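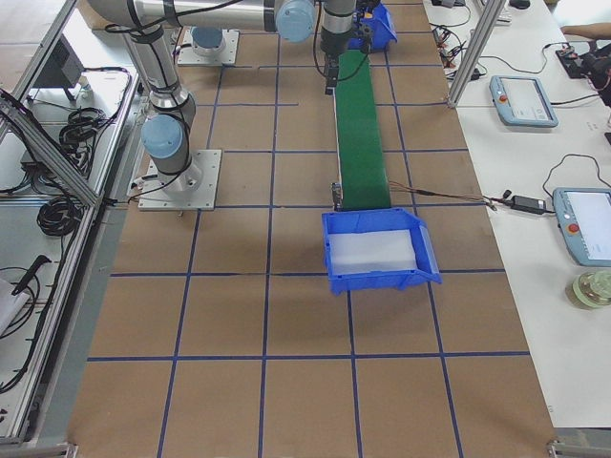

Unit 6, Cerkdale - my walkround checklist, with comments
2021-09-04

I do this walk twice a year and the last one was in May. Same order as always: front door, corridor, kitchen, store, yard. I've typed it up because my handwriting has had complaints (fair enough!).

1. Front door and closer
OK. Shuts on its own from wide open, which it wouldn't do in May. Still catches a bit on the mat, so please could we get a thinner mat before winter.

2. Fire exit at the back
OK, opens with one push. I had to shift a stack of Flellari boxes to get to it though, and I'm marking that as a fault even if the door itself is fine. Boxes go in the store, even for five minutes.

3. Emergency lights
One fault. I ran them for 30 minutes and the one over the stairs gave up well before the end. New battery on order from Aasen.

4. Extinguishers
OK. Pins in, gauges in the green, tags in date. The one by the kitchen has been hung on a coat hook again - lovely idea, wrong bracket. I've moved it back.

5. Smoke alarms
OK. All tested with the pole. Sorry to everyone on the phone at the time.

6. First aid box
Needs topping up. Plenty of eye wash, hardly any plasters, and no blue ones at all. I've put 24 on the Nadach order along with a new pair of scissors, and if you borrow those for parcels I will find out.

7. Kitchen
Kettle and microwave both fine, leads and plugs looked over. The toaster has a scorched bit near the plug so I've cut the flex and binned it. Fridge was at 4 degrees, good. Something in a tub at the back was less good and has gone too.

8. Hot tap, ladies' toilet
Fault. It ran for ages before it got warm and then it was far too hot. I've stuck a warning on the mirror and rung the plumber, who is coming back to me with a date.

9. Store room shelving
Mostly OK. Top shelf on the left is bowing in the middle, so heavy stuff down low please - paint tins especially. Stepladder feet are all there.

10. Water meter
Reading 2,776. No drips that I could find under either sink.

11. Yard and bins
OK apart from the loose slab by the gate, which has been on my list since I started doing the list. I've sprayed it yellow. Gate bolt greased.

Still to do: stair light battery, plasters, hot tap, slab. I'll look at those four again once the Aasen delivery is in and add a line under each one.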